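TXT 2130 Textile Care and Household Linens
Handout 7: Folding, storing and rotating linens
Instructor: Rostyslav Chornovol
Posted August 16, 2026

Read this before the storage lab. It replaces the shorter sheet from June, which left out the part on creases. Chapter numbers refer to Perano, the course reader.

1. Flat folds and loose folds
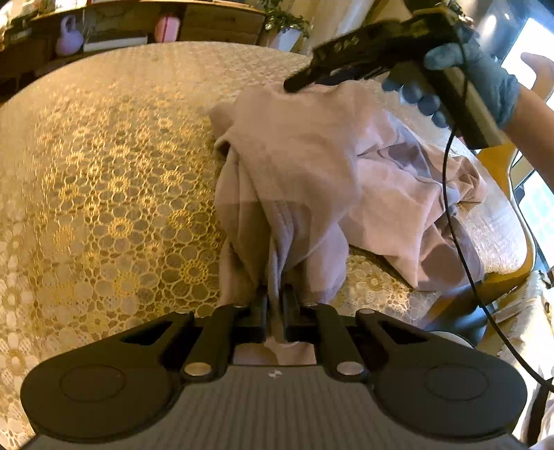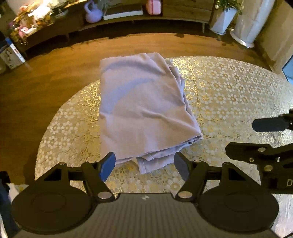
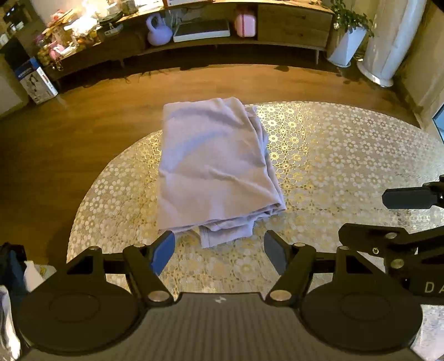 A soft cloth folded into a rough rectangle, two views. 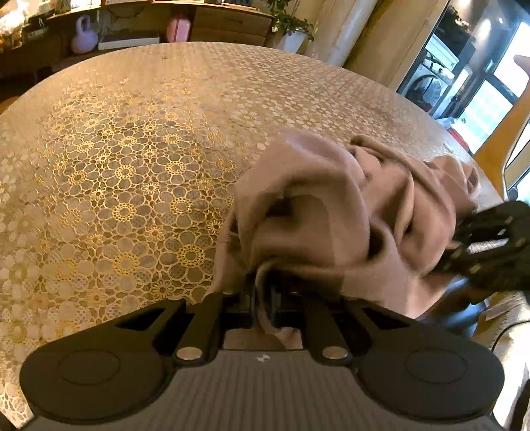
A flat fold has its edges lined up and its layers the same size. A loose fold keeps the general shape but lets the layers drift. Both are fine for everyday use. Flat folds stack better and take up less shelf. Loose folds put less strain on the fibers, and for that reason museums and archives tend to pad their folds or avoid them.

For bath and kitchen linens the usual order is lengthwise first, then across. If you start across, the hems end up on top of each other and the stack leans. Thirds give a narrower piece than halves, so measure the shelf before you decide. Put the folded edge toward the front of the shelf. It is easier to pull out one piece by its fold than by a hem.

2. Why creases stay

Cotton and linen hold a crease well. Both are made of cellulose, and moisture lets the chains inside the fiber shift and then set in a new position as the fiber dries. Pressure helps the crease along. A tablecloth at the bottom of a tall stack will crease more sharply than the one on top, even if they were folded the same way.

Polyester resists creasing at room temperature but can take a very stubborn crease if it is folded straight out of a hot dryer. Let it cool flat first. Blends fall somewhere in between, and you should go by the care label.

Wool recovers best of the common fibers. Hanging it in a steamy bathroom is often enough.

Refold stored pieces along new lines two or three times a year. Repeated folding on one line breaks the yarns there, and old table linens often split at the center fold well before the rest is worn. See Perano, chapter 7.

3. Storage conditions

Linens should be fully dry before they go on a shelf. A cloth can feel dry on the outside and still be damp in the hem, where there are extra layers of fabric. Check hems and seams by hand.

Keep the cupboard cool, dark and aired. Bare wood gives off acids that yellow cotton over time, so line wooden shelves with unbleached muslin or acid-free tissue. Don't use plastic bags for long storage - they trap moisture. Starch should be washed out of anything you plan to put away for more than a season. It attracts silverfish.

Cedar and lavender smell pleasant and may put off some moths. Neither will deal with an infestation that has already started. Freezing, as covered in Handout 5, is the method to use there.

4. Rotation

Rotation just means that clean pieces go to the bottom of the stack and you take from the top. Over a year the wear is spread evenly. The Ellero method, which some of you will have met in hotel work, uses three sets: one in use, one in the wash, one resting. It costs more to set up. Demchenko argues that two sets are enough for a small household, and we will compare the two in class.

Before the lab

Bring one cotton piece and one blend, both washed and unstarched, with the care labels still on. Any size up to a bath towel is fine. The lab is in room 1044. Anyone in the Iker section should use their own sign-up sheet.

Write down the fiber content of each piece, how you normally fold it and where you keep it. Half a page is enough.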